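Chapter 4
What a Hybrid Really Costs to Own

I bought my first used hybrid from Radomir Petkov, who ran a small lot in Curkstead and wrote his prices on the windshield in soap. The car was a Fultier wagon, it had a dent in the back door, and I was completely in love with it. I did no math at all. Please don't be like me! This chapter is the math I should have done. 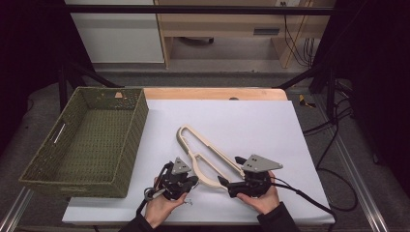
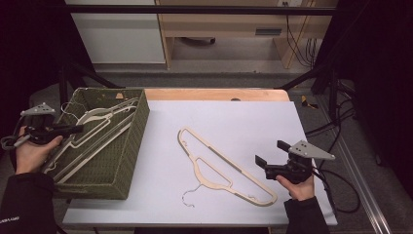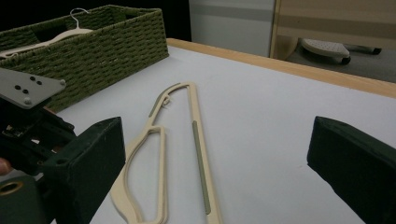

An empty basket and one hanger-like frame in the first, a basket and hangers in the second, one hanger on the table and another in the basket in the third.

So let's start with the sticker price, which is the number everybody stares at. In our running problem, a dealer offers you the same car two ways: the plain gas version, or the hybrid for 742 dollars more. That extra amount is called the price premium, and we'll be using the term a lot. The hybrid saves you 30 dollars a month on gas. Divide one by the other and you get a little under 25 months, and that is your payback period (simple version – we'll make it messier in Section 4.2).

Now, your own number might look very different. My friend Mimoza Nikolovski drives 120 miles a week, mostly in town, where a hybrid does its best work. I do a lot of highway driving, and my savings were a good deal smaller than hers in the very same model.

Then there are the costs that show up later. Tires, insurance, a battery check – I once paid 200 dollars for a battery check and came out knowing only that I had a battery. We'll sort these into fixed costs and running costs, and you'll build a table for a car you might want to buy yourself.

Before you go on to Section 4.1, write down how many miles you drive in a normal week. A guess is fine for now. Keep the page handy, as you'll need it for the first worksheet.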